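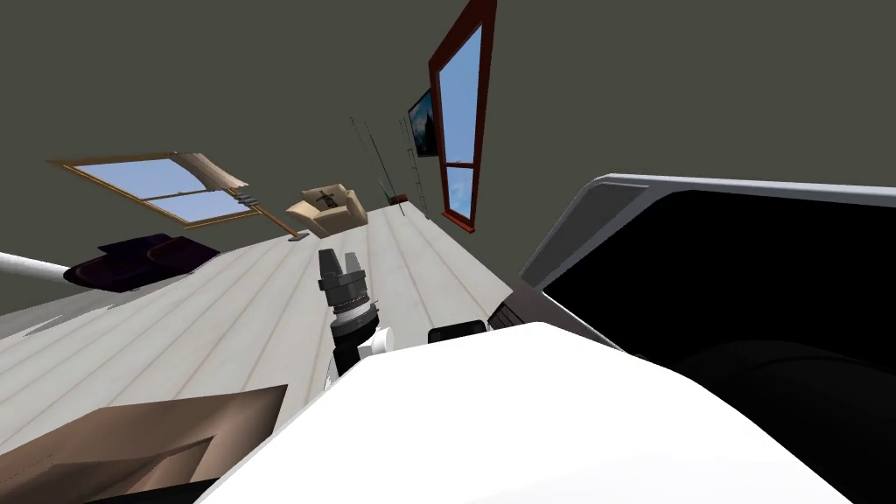

Friday, December 3, 2021

Sibusiso finally lent me his copy of Flamgate and I played it from after supper until past midnight. It's a basketball game, career mode mostly, and I made a point guard named after Dad, who doesn't know yet. The first gym they put you in is a plain place with a pale plank floor and a dark olive-gray wall, a lot like the simulated room at the top of this entry, and I spent longer there than I needed to because the shooting drill is hard. The timing meter is quicker than last year's. I kept letting go late.

Lost my first 2 games. Won the third by 10, but only after I turned the difficulty down, so I'm not counting it. The passing is better than I expected. Defense is a mess. My man ran right by me all night and the center never came over to help.

Yupin came online for a while and we tried the two-player mode. She plays as Plollell every time and shoots from anywhere. We got dropped from the server in the last quarter and it went down as a loss for both of us. She wrote to support. I went and made toast.

Siyabonga says the roster update that was meant to come out in November is still not out. He wants to trade his copy for something else.

Hendrik needs the TV tomorrow for the real game, so I'll have to play in the morning or not at all. Precious wants a turn too. I told her she can have the second controller, the one with the sticky left trigger, until I get it cleaned.

Need to buy batteries.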